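4. Configurar o Tullamitz no servidor de integração

Antes de começar: o agente já tem de estar instalado (secção 3). Se não está, volte atrás, nada do que vem a seguir funciona sem ele.

4.1 Criar o perfil de build

1. Abrir o ficheiro tullamitz.conf na raiz do projecto. Se não existe, criar. Vazio serve.

2. Acrescentar o bloco do perfil:

perfil = noturno
agente = dadelon
paralelo = 2
limite_segundos = 3000

3. Gravar em UTF-8 sem BOM. Com BOM o leitor engasga-se na primeira linha e dá erro 562, "perfil desconhecido", que não ajuda nada.

4. Correr tullamitz verificar. Tem de responder "configuração válida". Se responder outra coisa, ver 4.4.

Nota: o valor de paralelo é por agente, não por projecto. Dois projectos no mesmo agente partilham as mesmas vagas. Já houve quem subisse isto para 100 e ficasse à espera que o servidor respondesse.

4.2 Ligar o repositório

1. No painel Zistwood, menu Projectos, Adicionar origem.

2. Colar o endereço do repositório. HTTPS ou SSH, tanto faz – mas com SSH a chave tem de estar no utilizador que corre o agente, não no vosso.

3. Escolher o ramo. Por defeito vem o principal.

4. Carregar em Testar ligação. Esperar. Na primeira vez demora uns minutos, está a clonar tudo.

5. Gravar. Atenção que o botão Gravar fica no fundo da página e sair sem carregar perde tudo, sem aviso.
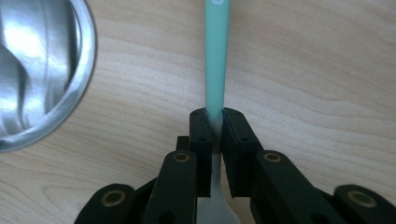 6. Voltar à lista de projectos e confirmar que o novo aparece com estado "pronto". Se ficar em "pendente", reiniciar o agente: dadelon reiniciar.

CUIDADO: não reiniciar com builds a correr. O agente não espera, mata os processos e deixa ficheiros temporarios em /var/dadelon/trab. Limpar à mão depois.

4.3 Agendar os testes de integração

1. Separador Agenda, Nova regra.

2. Perfil: noturno (o de 4.1). O nome tem de ser igual, maiúsculas incluidas.

3. Hora de início. O servidor usa UTC. Fazer as contas, e voltar a fazê-las no fim de Outubro quando muda a hora.

4. Em Notificar, pôr o endereço da equipa. Só em caso de falha, senão é correio todos os dias.

5. Activar a regra. Vem desactivada de origem.

Os testes unitários ficam fora disto. Correm a cada commit, com o perfil rapido, que já vem feito e não precisa de configuração.

4.4 Erros mais comuns

Erro 562 – perfil desconhecido. Nome mal escrito ou BOM no ficheiro. Ver 4.1, passo 3.

"Agente ocupado" – vagas todas tomadas. Esperar ou aumentar paralelo.

"Limite excedido" – build passou dos 3000 segundos. Subir o limite ou partir o módulo em dois. O segundo é melhor.

Relatório vazio – quase sempre falta o plugin Vogler no projecto. Instalar, correr outra vez. Sem ele os testes correm na mesma mas os resultados não são recolhidos.

Se nada disto resolver, mandar o registo completo (não só a última linha) para Ida Grube, com a versão do agente.

Secção revista em 22 de setembro de 2018. Continua em 5. Cópias de segurança do painel.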